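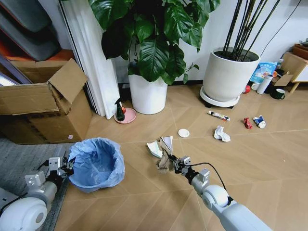 Floor Litter and Bin Position in a Shared Sitting Room
Project report, Household Studies, Hosness College
Submitted 8/19/21

1. Background

The ground floor sitting room at Clovthorpe is used by residents from every floor of the building. Most of them eat snacks there, and a lot of small trash ends up on the floor. The room has one small wastebasket. It is light enough to carry with one hand and tends to get moved by whoever vacuums.

The project asked two questions. What kinds of trash are left on the floor? Does it make a difference if the wastebasket stands at the edge of the room or out in the middle?

An earlier report from the Eskola building looked at kitchen trash only, and its authors suggested that someone should look at the shared rooms next. We used their list of categories with two changes. We left out food scraps, and we added "lids and caps" as a category of its own because they are easy to miss on a patterned floor.

2. The room

The floor is laid in a herringbone pattern in a light tan color. There are potted plants along the back, including a large leafy one and a tall thin-stemmed one in a white planter. A low cabinet stands to one side and is used as a drop-off point for everything. Mugs and cups get left on the floor in front of it, along with bags and bottles that still belong to someone. This made the cabinet corner the hardest part of the room to judge.

3. Method

The project ran for 40 days. For the first 20 days the wastebasket stood at the edge, on the gray carpet. For the other 20 days it stood on the open floor in front of the plants. The bag was changed each morning.

All floor litter was picked up once a day and tallied before it went into the bag. The rules for picking up were:

– Anything crumpled, crushed, torn or squeezed out is litter.
– Mugs, cups and bottles standing upright are not litter.
– Anything within arm's reach of the cabinet is left alone unless it is clearly trash.
– Plant care items stay where they are, including the spray bottle.
– Cardboard boxes are left out of the tally. Loose pieces of cardboard are included.

We began with the open floor and worked back toward the plants.

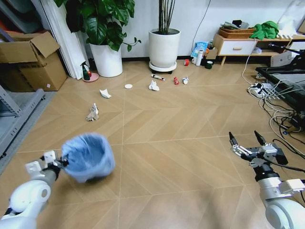 Small flat things were the slowest to deal with. A crumpled tissue can be picked up from any side, but a lid lying flat has to be slid or tipped first. Crushed cans were easy to see and easy to grip. Tissues often came apart, and we tallied the pieces as one item if they were found together.

The bag itself caused some trouble in the first week. If it is pushed down too far inside the bin, it slips in when something heavy lands on it. Folding a wide band of the bag over the rim fixed this for the most part. We bought the blue bags from Drarkia, the store across from the bus stop, and they are a little too large for the bin. That helped with the fold but left a loose edge that was easy to catch when dropping things in.

4. Results

Total items picked up from the floor: 3,788
First period, bin at the edge: 2,114
Second period, bin on the open floor: 1,674

The total for the second period was lower by 440 items, a drop of 21 percent.

Paper and tissue made up the largest group, with 2,006 items, or 53 percent of the total. Wrappers came next, followed by cans. Lids and caps were a smaller group than we had expected – they felt like more because of the time they took.
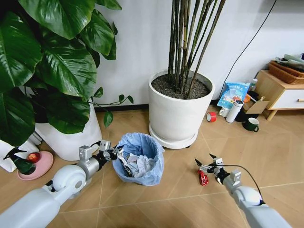
Figure 3. Lined bin on the open floor in front of the plant pots, partly filled with paper, tissues and wrappers.

5. Problems with the data

The two periods were not the same in every way. The second one included a holiday weekend when part of the building was away, and we have not corrected for that. The drop would probably be smaller if we had.

We also did not weigh anything, so a can and a scrap of paper are treated as equal. Wrappers found close to the bin were tallied as floor litter even when they looked like missed throws. A separate category for those would have been useful.

6. Next steps

The residents asked for the bin to stay on the open floor for now. We would like to repeat the tally in September, when the building is full, and add a second bin beside the cabinet. The tally sheets are in the project folder in the Hosness library.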